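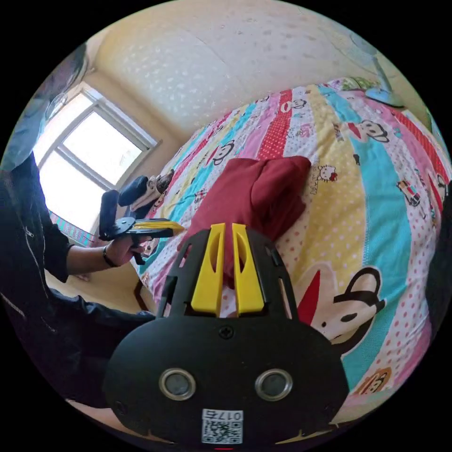 Egan should keep its coin laundry

The town council in Egan wants to sell the laundry on Prurkberg Street and put the money toward parking. I think that is a mistake. The building costs the town 678 dollars a month to run, and a new lot would hold 21 cars. Plenty of renters near the mill have no washer and no hookup for one. The next laundry is in Urnberg, two buses away. A family with small kids can't haul sheets and blankets that far every week. Raise the price of a wash by a quarter if the books need it, and leave the doors open until 10 p.m.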